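How I write a press bio for a new EP

I've written bios for three bands now, all of them mates, and the first one was dreadful. It went for two pages and mentioned the drummer's high school. So when my synth duo Urcombe finished our EP Ulico, I sat down with a timer and a pot of tea and did it properly. You can do the same in an arvo!

Start with one plain sentence: who you are, where you live, what it sounds like. Ours was "Urcombe are a synth-pop duo from Hobart who write slow songs for fast drives". Read it out loud. If you cringe, have another go (I had heaps of goes).

Next, write down the facts. Release date, label, who produced it, who mixed it. Tiago Falcão mixed ours and I'd spelt his name without the tilde on everything – check your accents before you send anything out.
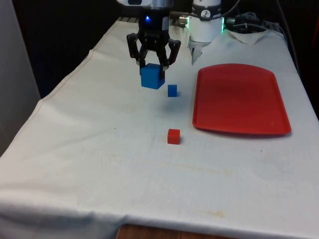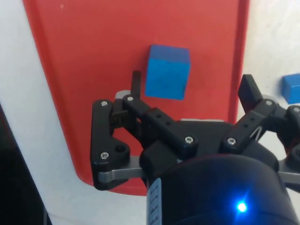
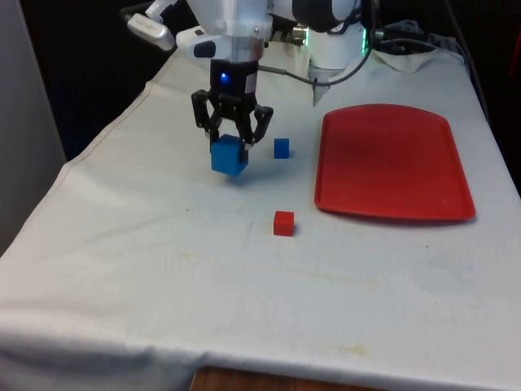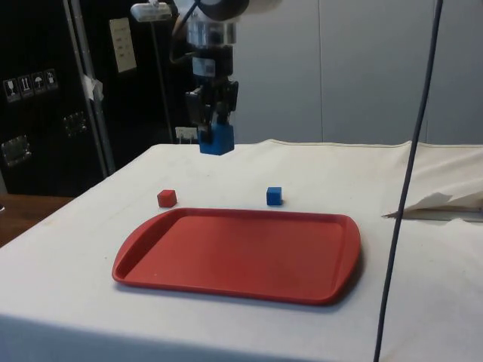
Then pick a single story from the making of the record. We used the one about tracking all the vocals in 24 hours in July with a broken heater. Keep it to a short paragraph and leave out the gear list, even if you love your gear.

Comparisons are tricky. I name one band at most, and only if a stranger has said it to us after a gig.

Last, cut it down. I make a long version for the label (Idetia, in our case) and a tiny one of 36 words for gig posters and radio. Save both as plain text, pop your contact email at the bottom, and get someone who hasn't heard the songs to read it before it goes out.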